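Bivlow G2 Two-Finger Gripper – Used Stock, Sold With a Fault Notice

Condition: used, tested, grade B
Supplied with: fingers, mounting plate, 30 cm lead
Not supplied: controller, wrist bracket
Warranty: 24 days, return to bench

Read this before you put one in your basket. We bought a batch of these when Skestach cleared its stock, and the sales sheet that came with them says the G2 "always knows where its fingers are." Ours didn't.

The fault

On some units the gripper reports closed before the fingers have finished closing. The arm takes the report as true and moves off. If you are picking up foam blocks you will drop a few. If you are pressing buttons or turning knobs with the fingers shut, the tips can still be moving when they reach the target, and then you get a missed press or a sideways shove. One unit here put enough side load on a test knob to bend the shaft behind it.

Skestach's service note blames worn fingers. We fitted new fingers and the fault stayed. Murdo Forsyth, who runs our bench, traced it to the small connector under the rear cover, which works loose with vibration. A loose connector drops the position signal, and the firmware fills in the last commanded value as though it had been measured. That second part bothers us more than the first. A gripper that loses its sensor should stop.

What we did

Every unit we sell has had the connector reseated and clamped. Each one then ran 200 close cycles on the bench. Of the 77 we bought, we rejected nine and stripped them for parts. The firmware is unchanged, because we have no access to it, so if the signal drops again the gripper will still report closed.

We don't accept the word "repaired" for that, and you won't find it on the invoice.

Using it safely

Keep hands out of the work area whenever the arm has power. Don't use the closed signal as a safety input. Add your own delay after a close command – we use about half a second – and check the rear cover screws every Saturday, or whichever day the cell is quiet.

Don't fit one to anything that handles glass.

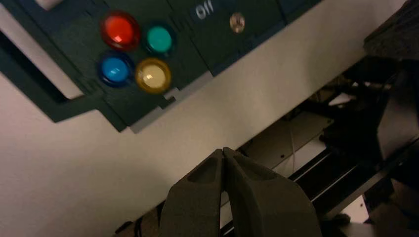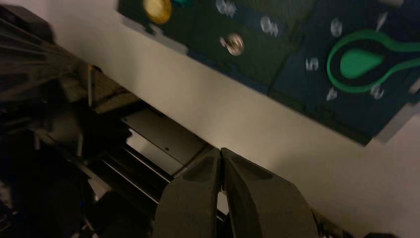
Fingers close together, panel work.

Laing sells a clamp kit for the same connector. We tried it and it holds, though the Nullcombe clip costs less and goes on without removing the mounting plate. Either will do. Neither changes the firmware.

Returns for a false closed report are accepted within the warranty period. Send the log file with the unit and leave the rear cover on.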